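Do Appliance Doors Need Daily Wiping? A Check of One Claim in the Tarcombe Kitchen Guide

Student project report, Household Studies, 2021-06-15

Why I picked this

The shared kitchen in Tarcombe house has a cleaning guide pinned inside the pantry. Most of it is sensible. One line bothered me from the first week I lived there: "Wipe the inside of every appliance door daily. Marks left on white enamel become permanent." There is no source for this, and the person who typed it had left before I moved in. The same guide says a fridge has to rest for a full day before it is switched on after being nudged six inches, so I did not start out with much trust in it.

I wanted to know two things. First, do marks on a white inner door really become permanent if they are left for a few weeks? Second, does the product the guide recommends, Grostar cream cleaner, do anything that dish soap does not? My adviser pointed out that these are two separate projects. I think she was right, and the second half of this report is weaker than the first.

What other people say

I read what I could find in the college library and in the booklets in the kitchen drawer. The booklet for our appliance is missing. A booklet for a different model had advice on wiping the rim but gave no time limit for anything. Two home care handbooks repeated the idea that marks "set," and neither of them said what kind of mark, on what surface, or after how long. Grease baked on at high heat is clearly a different matter from a touch with a buttery thumb, and the handbooks treat them as one thing. I found no test that anybody had written up.

What I did

In April I got the house to agree that the inner panel of one white door would be left alone. Everyone else could keep using the appliance as usual. I put a note on the outside asking people not to wipe the inside, and as far as I know they respected it. I can't prove that. People clean things without thinking, and one housemate admitted she had "probably" run a cloth along the rim at least once.

I looked at the panel every evening with the kitchen light on and again with a flashlight held low to the side. The flashlight made a big difference. Marks that were plain under a low light disappeared when I stood up straight, which made me wonder how many people who complain about dirty doors have ever looked at one from the same place twice. I wrote down where each mark was and how dark it looked on a scale I made up, from "can't find it" to "guests would notice." A made-up scale used by one person is not much of an instrument – I come back to this below.

At the end I cleaned one mark with warm water only, one with dish soap, and one with the Grostar cream, using a fresh piece of the same cotton cloth each time.

What the panel looked like

I expected a mess. The guide had led me to believe that a door left alone would turn brown, and several housemates predicted the same thing with some confidence. What I got was a few gray smudges on an off-white surface. None was dark enough to reach the top of my scale. The rim above the panel and the thick rounded bar in front of it get handled more than the flat part does, so I had thought they would be worse, but I had left them out of the scoring and can't say.

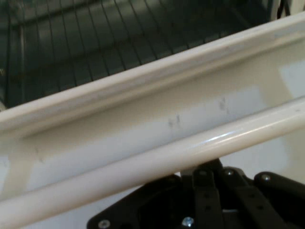

Figure 1. White inner door panel with three faint gray smudges, below the molded rim. The wire rack is behind.

The faintest mark, on the left, gave me the most trouble. On some evenings I scored it and on others I wrote that I couldn't find it. I doubt the mark itself was coming and going. More likely my flashlight was at a different angle, or I was tired. The other two were easier to keep track of. They could be fingerprints or they could be small scuffs, and I went back and forth on this for the whole project. If they were scuffs, then "dirt that has set" would be the wrong description for them in any case.

Results of the cleaning

Water alone lightened the first mark but I could still find it with the flashlight. Dish soap took the second one down to where I couldn't find it. The Grostar cream also took the third one down to where I couldn't find it. On the strength of one mark each, that is a tie between the soap and the cream, and it says nothing about what either would do on a mark of a different kind.

The price gap is easier to be sure about. The store near us sold the cream in a 500 ml bottle, and the house had been going through one far faster than made sense for the amount of enamel in that kitchen. We already buy dish soap.

I also tried an Adska microfiber cloth that the package says "lifts set-in marks without chemicals." By that point there were no marks left to lift, so I have no result to give. I should have planned for this and saved one.

Problems with this project

The largest problem is that I did the looking, the scoring and the cleaning, and I also wanted the guide to be wrong. A second person scoring the panel without knowing which day it was would have been a real improvement. I asked, and there were no takers.

The second problem is the surface. I have been calling it enamel because the guide does. It may be painted metal or something else, and I had no way to check. Odoi house, next door, has an older kitchen with doors that feel rougher to the hand, and marks might well hold on to those better. I planned to repeat the test there and ran out of weeks.

Third, a few weeks is short. Someone could fairly say that "permanent" in the guide means after a year. It doesn't say that, though – it says daily, and my panel went much longer than a day.

What I would change in the guide

I would take out the word "daily" and the sentence about permanent marks, and put in "Wipe with dish soap when you notice marks." I would leave the instruction to clean up spills right away, as I did not test spills and have no reason to argue with it. The line recommending Grostar could go too, unless someone in the house has a better test than mine.

The house meeting agreed to the first change and put off the second until the current bottle is used up.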